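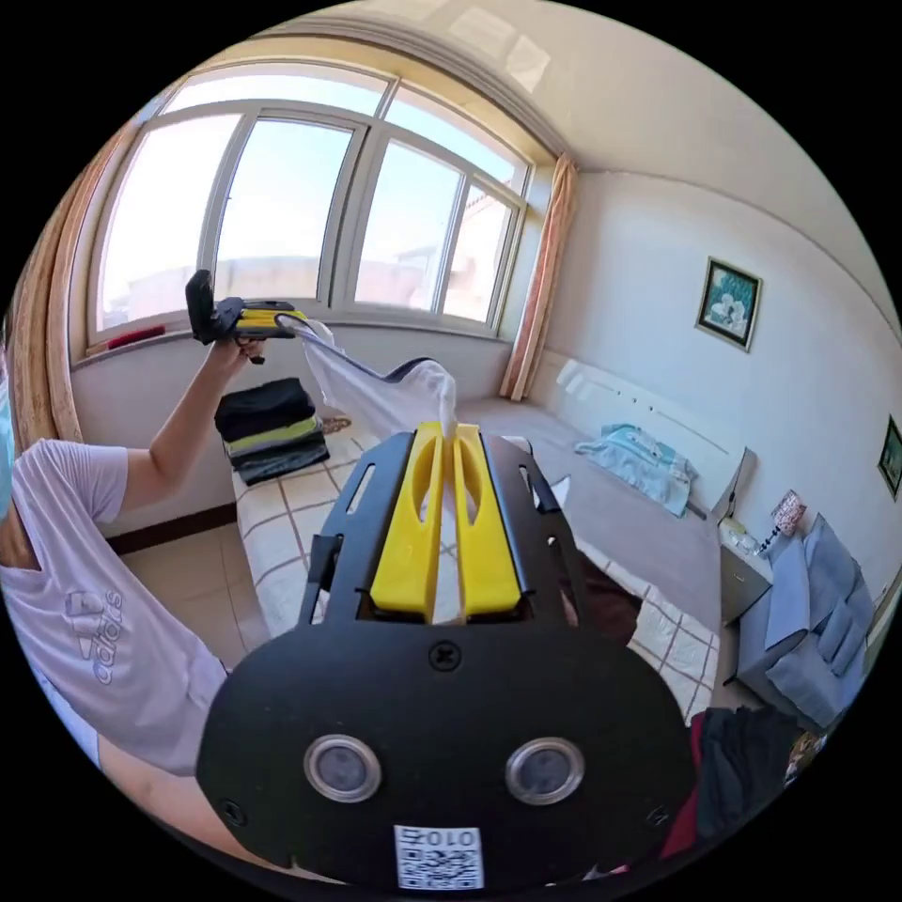

What changes first for housekeeping staff when part of the folding is handed to a machine?

Mostly the order of the day. The people we talked to at Jondberg still fold, but they fold what the machine sends back, and that work comes in bursts.

4.2 Learning the work from the people who do it

I went into this part of the study expecting to write about speed, and I ended up with notebooks full of talk about bedrooms. The Homotari system learns from demonstrations done with hand-held grippers, so before it ever folded a shirt on its own, somebody had to fold a great many shirts with a tool in each hand (I tried it for an afternoon and my forearms complained until bedtime!). We logged 1790 demonstrations and kept 773 of them for training. Clothes went on the bed, got spread out, folded and stacked, much as they would on any shift. Figure 3 shows a T-shirt laid flat with its neckline away from the gripper, while a black garment is held up at the side of the bed by a second one.

Figure 3. Clothes handling with two hand-held grippers, with stacks of folded garments on the bed. 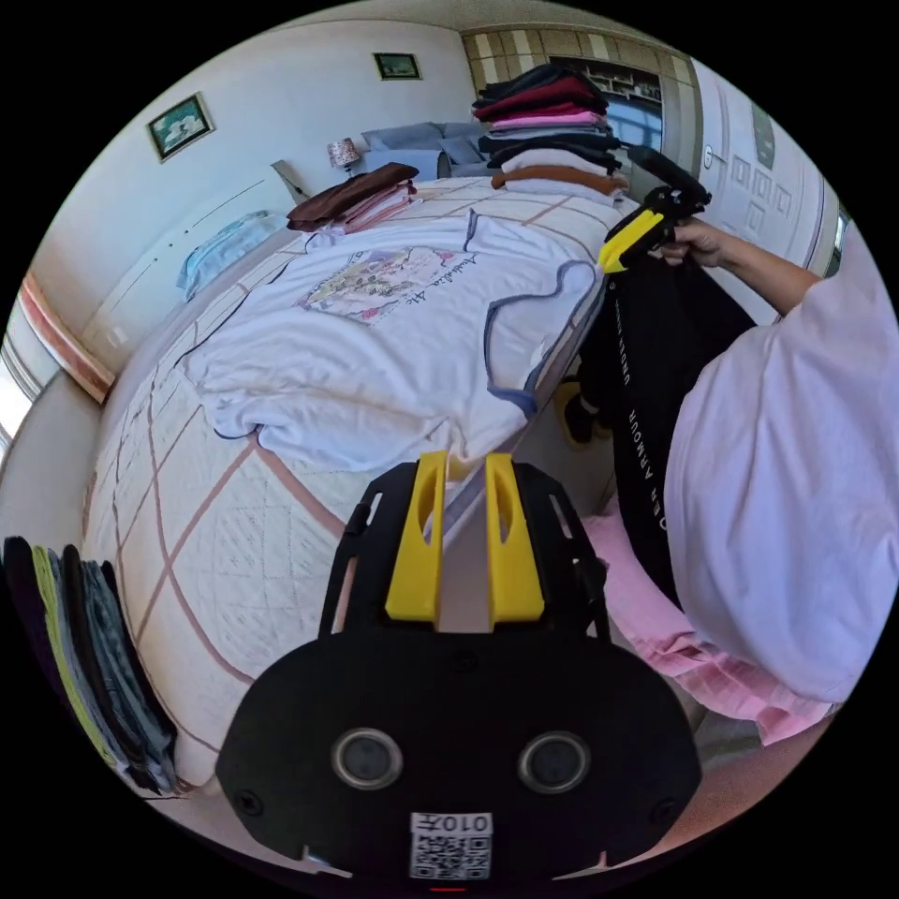 Charito Galang put it to me over coffee that she didn't mind teaching a machine to fold, she minded that the teaching hours went down as light duty, when they wore her out more than a full floor of rooms. I heard versions of that again and again in May. Of the 86 workers who filled in our survey, most wanted demonstration time paid at a trainer's rate, and Jondberg has since agreed to try it at the Pedunport site.

The other thing that came up was skill. Folders have their own ways of doing a collar, and the machine picked up a sort of average of them all, which annoyed the people who were proud of theirs. I don't think we handled this well. In the second round we let each worker look through her own recordings and pull any she disliked, and the talk in the break room got noticeably friendlier after that. Section 4.3 goes into how those choices changed the training set.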